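Textiles and Consumer Claims
Week 8 notes: How long do clothes last?
Mali Voyle

Read the Craddock chapter before the tutorial. Bring one garment of your own that has a care label still attached.

We finished last week on the claim that the average garment is worn only a handful of times before it's thrown out. You'll have seen it on posters. I asked you to find where the number came from, and most of you ended up at a web page citing another web page. Keep that in mind for today's material, which has the same trouble in better clothes.

The Pedamholm wardrobe survey is the one everybody quotes. It sent forms to 790 households and got 539 back. People were asked to remember when they bought each item and how often they wore it. Try that with your own sock drawer. Memory is poor for dull purchases and flattering for expensive ones, so I would treat any figure for knitwear with suspicion. The survey also never defined "worn out". A jumper with a hole in the elbow is finished for one person and gardening gear for the next.
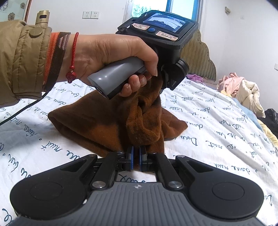 Brown knit cloth, gathered into a fold by hand.

Lab tests are supposed to fix this. A rubbing machine works the fabric until it pills or breaks, and the count goes on a swing tag. Irnis and Cevus both sell on these counts, and both choose their own stopping point. One stops at the first broken yarn, the other at a visible hole. You can't compare the two, though shops do it every October when the winter stock comes in.

Then there's washing. Craddock argues that laundering ages a knit faster than wearing does. Maybe. His sample was 2 colours of one yarn, washed in one machine, and he says very little about drying. I'd want to see it repeated before I changed my habits.

For the tutorial
Pick one durability claim from a label or a shop website. Write down what was measured, who measured it and when they stopped. If you can't find out, say so, and say where you looked. One page is plenty. Marks come off for the phrase "studies show".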